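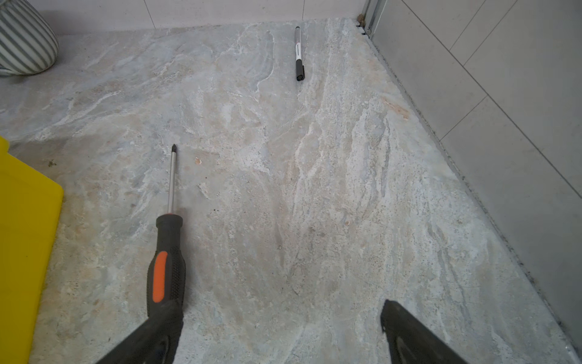 Screwdriver and marker on the floor, yellow plastic alongside.

Hi Kirsten – a quick one from the Terkotcombe robotics club before the holidays. Your grant is well and truly in use! The kids have finished the gripper and they're onto the tidy-up task now, picking tools off the floor. We've logged 866 tries so far this term (867 if you count the one Omid Pakzad did by hand to show off). Handles are going okay, but thin things like pens are still a pain.

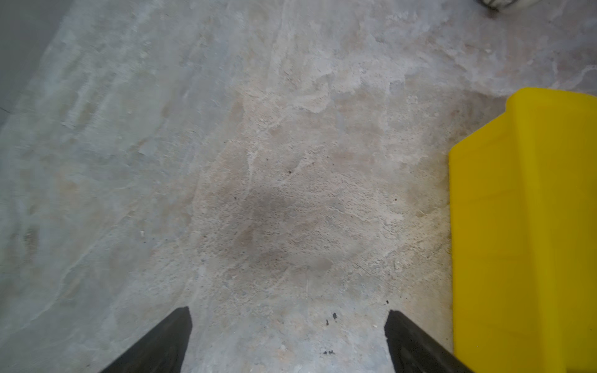 Page last changed: May, 3:08 pm

Next job is teaching it to cope with patchy floors, marks and specks included. The eight students have split into pairs for that, and they argue about colour thresholds all through lunch. Money-wise we've still got the spare-parts bit left, and I'd like to put it towards three new servos if you're happy with that. Let me know and I'll get the order in.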